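4.2 What a rule about "clear workspace" can and cannot require

Most written guidance for shared benches asks that the area around a moving arm be kept clear. We doubt that this wording survives contact with cloth. The Pluter checklist, which we took as our baseline, has 99 items, and only 6 of them mention soft objects at all. Each of those six treats a garment as a fixed shape with a known edge.

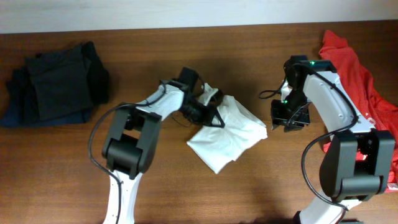
Figure 9. Two arms at a bench with folded and unfolded garments.

A rule has value only if two inspectors would apply it the same way. Tsao and Petrenko marked our logs separately and disagreed most often on the clearance item. Figure 9 shows why. The elbow housing of the right arm sits over part of the red garment, while its open fingers hover above bare wood. Judged at the gripper, the bench passes; judged along the whole arm, it fails. The cables raise the same problem, as they bow out in wide loops well away from the links, and the checklist does not say whether a cable counts as part of the machine.

Abou Zeid has argued that stricter training would settle such cases. We see little support for this in our 2910 log entries. Until the item names the parts it covers, we would not report a pass rate for it.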